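Fesent 90 Fixed-Height Work Table

Overview
The Fesent 90 is a fixed-height table for packing rooms, classrooms, break areas and light assembly. The top is a single white panel with a matte surface that cuts glare under ceiling lights. The base is a welded steel frame with a powder coat finish. The table ships flat in one carton and goes together with the supplied hex key.

Top surface
The surface resists coffee, dish soap, mild bleach solution and most water-based inks. It does not resist acetone, paint stripper or direct contact with cookware from a hot stove. Use a trivet or a metal tray with feet for anything above 90 °C. Dark rubber feet on small appliances can leave marks on any white surface; felt pads are sold separately under part name Brevumero.

For daily cleaning, use a damp cloth or plain wet wipes, then dry with a paper towel. Do not use scouring powder or melamine sponges, as both will polish the matte finish and leave shiny patches.

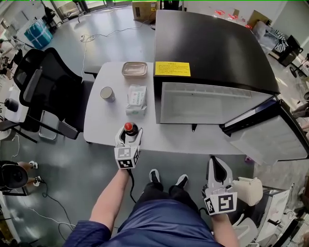 White top with tray, cup and wet wipes. Table supplied without accessories.

Frame and feet
The legs sit at the corners and leave the long sides open for standing work. Each foot has a leveling screw. Turn the screw by hand with the load off the table, then tighten the lock nut. On painted concrete or vinyl floors, fit the soft caps from the hardware bag – the bare screws can scratch.

Load
Maximum evenly spread load is 90 kg. Do not sit or stand on the table. Clamp-on vises and monitor arms need the Xavier backing plate, which spreads the clamp force across the underside of the top.

Specifications
Model: Fesent 90
Top color: white, matte
Frame: steel, powder coated
Shipping weight: 41 kg
Cartons: 1
Assembly: two people recommended
Warranty: 3 years, frame and top

Ordering
Tables ship from the Clundemix warehouse. Frames made before November use the older foot thread and do not accept the current soft caps; check the label under the top before ordering spares.

Page revised May 2023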